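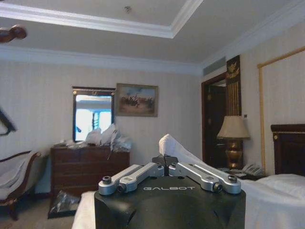 *Hotel-style bedroom. Image supplied by Gruson Accommodation.*

**MEDIA RELEASE – FOR IMMEDIATE USE**

# Zarnitz appointed to replace hot water reticulation at Gruson Prendergast

Building services contractor Zarnitz has been appointed by Gruson Accommodation to replace the domestic hot water reticulation system at the Gruson Prendergast hotel. Site establishment begins in November.

The contract covers design, supply, installation and commissioning of new flow and return pipework to all 422 guest rooms, together with the kitchen, laundry and staff amenities. The two existing gas-fired storage plants will be decommissioned and replaced by a single heat pump plant on the roof of the east wing.

## Background

The present system dates from the original construction of the hotel and was extended when the west wing was added. The extension was connected to the existing return line without resizing it. A condition survey carried out for Gruson identified three principal defects:

- low return temperatures on the upper floors of the west wing
- pinhole corrosion in copper branches downstream of the circulating pumps, consistent with excessive water velocity
- missing or degraded insulation in riser cupboards and ceiling voids

Local repairs have been carried out as leaks were reported. Gruson has assessed continued repair against full replacement and determined that replacement offers the lower whole-of-life cost.

## Scope of works

Zarnitz will install 2,210 metres of new pipework, including risers, horizontal mains and room branches. Mains and risers will be stainless steel with press-fit joints. Branches from the riser cupboards to the bathrooms will be cross-linked polyethylene, run without concealed joints.

Each riser will be fitted with a Drarkel thermal balancing valve on the return leg. The valve modulates flow according to return water temperature and replaces the manually set valves now in place, several of which were found seized in the fully open position. Drarkel valves can be isolated and their cartridges withdrawn without draining the riser.

Thermostatic mixing valves serving guest bathrooms will be relocated from the vanity cabinets to lockable access panels in the corridor. Routine testing will then be possible while a room is occupied. The corridor panels will be painted to match adjoining walls, and existing fire-rated construction will be reinstated at each penetration.

The heat pump plant will be arranged as a primary loop with stratified storage. Off-peak charging will be scheduled against the hotel's demand profile, which has a pronounced morning peak and a smaller one in the early evening. Electric elements will be provided for standby duty only.

## Staging and guest access

The hotel will continue to trade throughout the works, which will proceed in 2 stages. The east wing will be completed first, followed by the west wing and back-of-house areas. Rooms will be withdrawn from sale one riser at a time and returned after flushing, disinfection and temperature verification.

Noisy work, including core drilling, will be restricted to the period between 10 am and 3 pm. Changeovers to the new mains will take place overnight. Affected guests will be notified at check-in – no changeover will be scheduled on a night when the hotel is hosting a function.

Removed copper and brass will be separated on site. Zarnitz is required under the contract to send 100 per cent of this material to a metal recycler and to provide weighbridge dockets with each progress claim.

## Monitoring

Temperature sensors on every riser return will report to the building management system. Readings will be logged continuously, and an alarm will be raised if any return falls below its set point. Gruson will receive the logged data in an open format, along with as-built drawings and a valve schedule.

The defects liability period begins on practical completion of the west wing. During this period Zarnitz will attend site quarterly to inspect pumps, strainers and balancing valves.

## About Zarnitz

Zarnitz designs, installs and maintains hydraulic and mechanical services in hotels, aged care facilities and student housing.

## About Gruson Accommodation

Gruson Accommodation owns and operates hotels and serviced apartments, including the Gruson Prendergast.

**Media enquiries:** Zarnitz Corporate Communications

– ENDS –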